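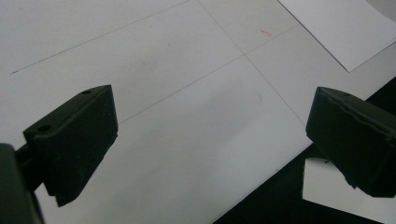
1 min read

2025-12-31. Attended the open day at Cikov, Droltunthorpe, on behalf of the department. Edith Echeverri received our party and Wilmer Sotelo conducted the demonstration – a gripper with two dark fingers, working over a white board ruled with thin gray lines. The session lasted 90 minutes. Mr. Sotelo took questions on finger wear. Ms. Marulanda is to request the July test notes.

7 shares
2 comments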